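Why I've gone off cloud-only bus cameras

I sat through another sales pitch in January, this time for a system that keeps almost nothing on the bus. Everything goes up over the mobile network, the man said, so why would you want a drive rattling about on board? Well, I can think of a few reasons, and most of them live on the Wendside route.

I look after the video kit on 30 buses. Past the quarry the signal drops to nothing for five miles, and that's exactly the stretch where we get the scraped mirrors and the arguments over fares. A recorder that can't phone home had better have somewhere decent to put its footage. The demo unit had a tiny buffer that would have been full before the driver reached Bakedside!

My mate Aminu Tamuno disagrees with me, loudly and usually over chips. He reckons pulling drives by hand is a daft way to spend an evening (he's right, my knees say so too) and that a manager should be able to see a clip by 2 in the afternoon without sending anyone out to the yard. Fair enough. But we were quoted £900 a bus for the Havau package, before the data plan, and for that I want the clip to exist in the first place.

What I'd buy tomorrow is a plain solid-state recorder, bolted flat on a proper bracket, that keeps a couple of weeks on board and sends up the flagged bits when it finds a signal. Nnaji do one that comes close — shame about the menus.
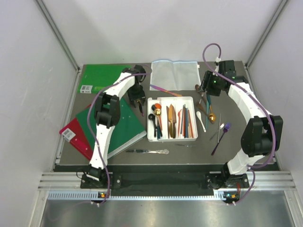 Two arms, one tabletop and a white tray.

And please, can somebody put the status light where the driver can see it? Ours is behind a panel with four screws in it. I've asked twice now, and the last reply was a link to the brochure.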